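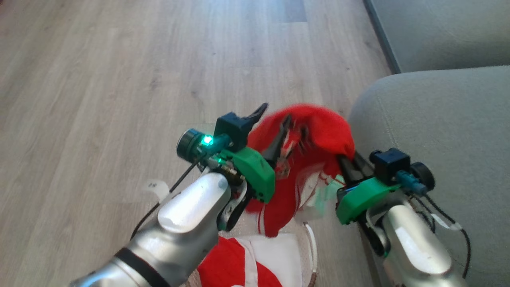

Handling Team Clothes: Sort, Shake, Fold

Courses > Textile Care > Unit 4 > Handout

4 min read

Welcome to my favorite unit! Red and white garments are a wonderful thing to practice on, with plenty of stripes and trim to guide your fold lines. A bunched-up red garment with thin white stripes or trim low down, like the one at the top of this handout, is a perfect starting point.

Finding the edges

Start with any edge you can get hold of and let the rest hang. Work along it until you reach a seam, then follow the seam to a corner. Two corners of the same hem, one on each side, and the whole thing opens up (such a satisfying moment!). Give it one firm shake, downward.

Thin knits slip, so pinch a little deeper than you think you need to. Heavier cotton will hold with a light grip.

Laying flat

Keep one piece spread flat beside you while you work on the next. Red sections and white panels make crooked seams very easy to spot. Smooth from the middle outward with the flat of your hand, sleeves last.

Folding

We use the Skendby fold in this course:
- face down, hem toward you
- sides in to the middle, sleeves back along the body
- hem up to the collar, then once more

Check it against the 75-page Potgieter workbook, page 4. The drawings there are gorgeous and much clearer than mine on the board.

A word on washing

New red cotton can bleed into white, so wash it cold and test a hidden seam with a damp white cloth first. Read the care label every time, even when you think you know the fabric.

For next class

Bring two garments with stripes or trim, crumpled please! Read the Lirow notes on knits up to the part about ribbing.

Busisiwe Mahlangu, Soslow
482 shares | 4 comments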